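Search this site Enter keyword Go

Newsroom
July
By Isabelle Dufour, Patell Communications

Patell Publishes Results of Gripper Comparison on Soft Goods

BRUDAU. Patell, a maker of end effectors and wrist modules for light robot arms, today published the results of a bench comparison of three parallel grippers handling clothing and household textiles. The tests were run at the company's Brudau laboratory on a two-arm setup with head-mounted and wrist-mounted cameras. The full report, including the raw trial log, can be requested from the address at the foot of this release.

The comparison covered Patell's current production gripper, the Sterkix tapered-finger gripper, and a flat-pad gripper assembled in the laboratory from catalog parts. All three were mounted on the same pair of arms and driven by the same controller. Finger speed, approach height and closing force were held constant within each block of trials and changed only between blocks.

A total of 1,260 trials were logged. Each trial began with one or two garments placed on an upholstered bench and ended when the item had been lifted clear, dropped, or left in place past the time limit of 65 seconds. Garments included cotton shirts, knit sportswear, elastic-waist shorts and pants, and terry towels. Items were placed folded, half folded or bunched, following a printed schedule drawn up before the first block.

The upholstered surface was chosen after early runs on a hard table. On a hard surface, fingers can slide under an edge with little risk of catching anything else. On a woven cover, the fingertip can pick up the cover along with the garment, and the arm then pulls against the furniture. Patell recorded these events separately as double picks.

"Double picks were the main thing we wanted to measure," said Solange Caron, test engineer at Patell. "A gripper that does well on a bare table can score badly on a sofa, and the position data alone will not show why. We had to read the motor current next to the video."

Main findings

The tapered fingers recorded the fewest double picks of the three designs. The narrow tip entered folds at a shallow angle and closed on one or two layers in most trials. Performance fell on thick terry cloth, where the contact area was too small to hold the towel once the arm began to move sideways.

The flat-pad gripper held thick items best and had the highest number of double picks. It also needed the largest clearance around the item, which limited its use when both arms were working over the same part of the bench.

Patell's production gripper placed between the other two on both measures. The report recommends a narrower fingertip for textile work and a softer pad insert, and the company has started work on both parts.

Closing force had less effect than expected. Raising the force setting above the middle of the range did not reduce drops for any of the three grippers, and it increased double picks for two of them. Approach angle had a larger effect. Trials with the fingers tilted toward the open edge of a fold were completed more often than trials with a straight downward approach.

Camera and controller notes

Two camera positions were compared. The head camera gave a usable view of the whole work surface and of both grippers, but the fingers often hid the contact point during the final approach. The wrist cameras showed the contact point clearly and lost sight of the rest of the garment. Operators worked fastest with both views on screen.

The controller ran at a fixed rate of 200 updates per second throughout. A faster setting was tried in a short side test and gave no measurable change in the result, so it was left out of the main series. Cable routing at the wrist caused several stops in the first block. The leads were shortened and clipped to the arm before the second block began, and the stops did not recur.

Two-arm trials

Part of the series used both arms at once, with one gripper holding an item at its gathered end while the other stayed open for a second grasp. Bright single-color sportswear with contrast trim was used for many of these trials. The stripes and hems give the operator a clear line to aim at and make it easier to judge in the log how far a garment has turned.

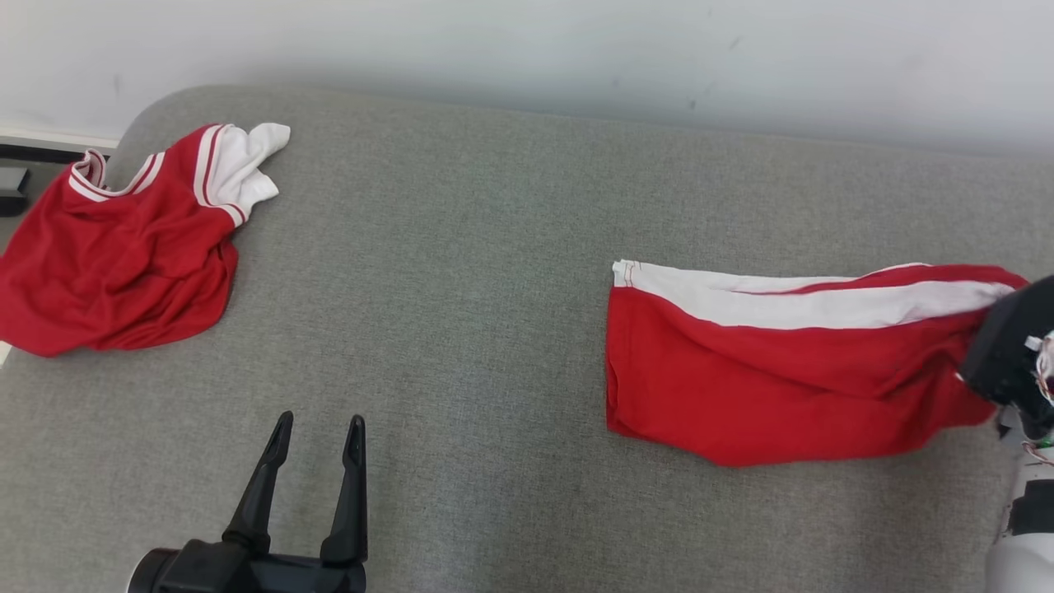
Sizwe Mkhize, reading a draft of the report, asked that the two-arm results be kept apart from the single-arm figures. The open arm changes the way an operator plans the first grasp, Mkhize wrote, and a combined score would credit the gripper for a choice made by the person driving it. Patell has accepted the point. The published tables list the two groups separately and give no combined ranking.

Next steps

A second series is planned with the narrower fingertip and the new pad insert. It is scheduled for 2,000 trials and will add bed linen and items with zippers. Enriquez will supply the replacement bench covers in three weave densities, so that double picks can be compared across fabrics. The approach angle will be varied in smaller steps than in the first series.

"The first series told us which settings we can stop testing," said Vija Paju, head of product at Patell. "That frees bench time for the fingertip geometry, where the differences were large enough to act on."

The new fingertip will fit existing Patell gripper bodies without a change of mount. Pricing has not been set.

About Patell

Patell designs and builds grippers, wrist modules and mounting hardware for light robot arms. Its laboratory and assembly shop are located in Brudau.

Press contact: Lindiwe Mthembu, Patell Press Office, Brudau | Copyright Patell. All rights reserved. | Back to top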